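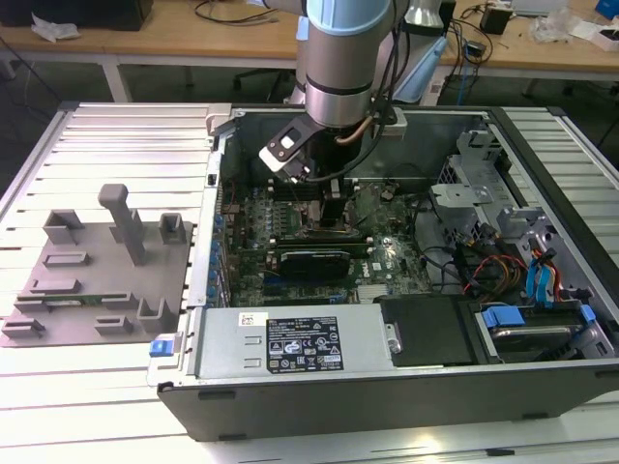

Adding memory to an older Dell tower, do I have to pull the graphics card?

Posted by jimus

So I finally got the side off my old Dell desktop and laid it flat so I could see what I'm doing. I want to put in more memory, but the slots are up past the heatsink and my hands are not small! The graphics card is lying across the board too, and I'm nervous about yanking it. Does it have to come out first? I've had this thing since college and would hate to kill it over a memory upgrade.

Ozan Dönmez

I've done this on two Dells and left the card in both times. Shut down, unplug it, hold the power button for 5 seconds, then touch bare metal on the case before you go near the board. Open the clips at the ends of the slot (some only have one that moves), line up the notch in the stick with the bump in the slot and push down on both ends until it clicks. It takes more force than you'd think -- I chickened out the first time and got nothing but beeps. Look up your exact model before you buy, the wrong type won't fit.

fanix

just buy a new one lol

Eren

Agree with Ozan. If you do end up needing the card out, check for a latch at the end of its slot before you pull. And blow the dust out of the heatsink while you're in there -- mine had nearly 5 years of cat hair in it.

142 people found this helpful | Share

Comments

rekport: Same beeps here, pushed harder, fixed. Thanks!

jimus: Got it in, card stayed put. My knuckles are a mess though.

Contact us | Back to top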